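# Cutach – two-arm table cell, build notes and data card

Shared workshop build, bay 2. Notes cover the table, the prop set and the recordings made on it.
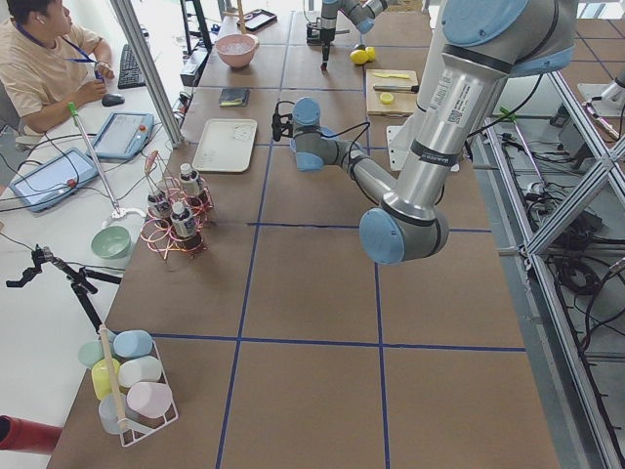
## Status

Table layout frozen in April. The props are still being changed. Anything recorded before the freeze is kept in a separate folder and should not be mixed with the current set.

## Hardware

- Two jointed arms, gray with blue caps, each on its own controller. One teach pendant per arm.
- Black gripper on the near arm. The far arm carries a straight tool that works pointing down.
- Work table with a brown top, divided by dark blue tape. The tape lines are the reference for prop placement. Re-tape from the drawing, never by eye.
- Aluminum extrusion frame beside the table for cables and control gear.
- Operator desk along one side, with keyboard and mouse.

## Software

Control runs through `yeh`, a small bridge that takes joint states from both arms and writes them to one log. Logs go to `lotex` for trimming and export. Both are pinned; do not upgrade one without the other.

Joint states are logged at 25 Hz. Gripper commands are logged on change only – fill forward when resampling.

## Data

| Item | Value |
|---|---|
| Episodes | 2620 |
| Task variants | 39 |
| Arms | 2 |
| Joint log rate | 25 Hz |

Variants are pick and place jobs with kitchen items: lemons, pastel cups in a wire rack, bottles in a wire holder, a bowl, a flat tray. The cutting board and knife are used in static layouts. No variant has an arm holding the knife.

Each episode folder has the joint log, the gripper log and a one-line text label. Labels were typed by hand and contain spelling errors. A cleaned copy is in `labels_fixed.csv`, and the originals are left as they were.

## Known problems

- Wrist cable on the near arm can snag on the forearm past a half turn. Soft limit set in `yeh`.
- Lemons get replaced, so their size varies between sessions.
- Clear and shiny contents in the bowl give poor depth readings.
- Clock drift between controllers. Run the sync script before the first episode of the day.

## Use

Free for workshop and hobby use. Hosted on Stusport, export format 2. Open an issue there before sending changes to the label file.

Share 25 | Comments 2

Recent items

Cutach: soft limits for the wrist joints
Lotex export format 2, change list
Yeh bridge: logging two controllers to one file
Taping a work table from a drawing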